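The week before Christmas, and the tin of screws

Thu 23 December

I had meant to write this on Sunday, but Sunday went on mince pies and a long telephone call with my sister, so you are getting it two days before Christmas with flour still on my sleeve.

Some of you will remember that I've been sorting out my father's things since the spring. The clothes were easy, oddly enough. The books took longer, because I kept sitting down on the stairs and reading them (he had a whole shelf on canals and I now know far more about lock gates than I ever wanted to). What I kept putting off was the shed, and more than the shed, the idea of learning to use anything that was in it.

Dad mended things. He mended the toaster so often that it was more his work than the maker's. If a chair wobbled at somebody else's dinner table he would be underneath it before the pudding came, and my mother would carry on talking to the hostess as if she had come alone. I was never asked to help and never thought to ask, and so I reached the age of 49 without being able to tell you which way a hinge goes on.

Then in October my friend Albane Hervieu dragged me along to a mending evening in Bukgate. She'd been going for a while with her bicycle, which is falling apart at about the same rate she is learning to put it back together, and she thought it might do me good. I took Dad's old desk lamp in a carrier bag and very nearly left it in the car.

The evenings are run by Killian Riviere, a tall, unhurried man who used to fit kitchens. He looked at the lamp for quite a long time. Then he handed it back to me with a screwdriver and went off to put the kettle on! I was a bit put out, I'll admit. But by the time he came back with two mugs I had the base off and could see where the flex had come away, and he just nodded and said, "Well, there you are, then." It took me the rest of the evening and a good deal of muttering, and the lamp is on beside me as I type.

I've been most weeks since. I have re-glued a stool, badly, and then re-glued it again rather better. I've taken a clock to pieces and still have the pieces. Tomomi Sakamoto, who mends umbrellas of all things, showed me how to stitch the canopy back on to a rib with doubled thread, and I went home and did three of ours in front of the television, feeling like somebody in a fairy tale. My grandmother would have thought nothing of it. She turned collars and darned stockings, and kept brown paper flat under the rug in the back bedroom, where it crackled when you walked on it.

What I like best is the talk. People say things over a broken kettle that they wouldn't say over a cup of tea. A gentleman from Brondow told me all about his honeymoon while hunting for a fuse, and it was a much ruder story than either of us had expected when he began.

I also like that there's a proper place for everything, which there never was in Dad's shed.
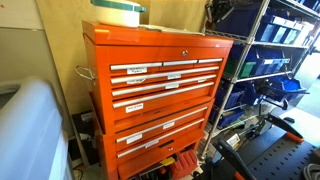
The orange tool chest. Small drawers along the top, wide ones underneath.

I came home quite fired up about drawers, and finally went out to the shed with a torch and a flask. It was perishing. Dad's system was tins: tobacco tins, toffee tins, a shortbread tin with a Highland cow on it, and every one of them full of mixed screws. I brought the shortbread tin indoors and tipped it out on a tea towel, meaning to sort the lot by size, and found his spare reading glasses at the bottom, folded up in a bit of kitchen roll. We turned the house over for those glasses two winters ago. I put them on and couldn't see a thing, and had a little cry, and then I sorted the screws.

Anyway, there's no mending evening now until after the New Year, and I have my mother coming tomorrow and a ham that may not fit in the oven. I've promised her I will look at the toaster. Albane is lending me her small pliers, and if I get it working I shall report back, and if I don't we'll be having bread.

Happy Christmas, all of you, and thank you for the kind letters about the canal books. Kirstin Leckie, yours are in the post.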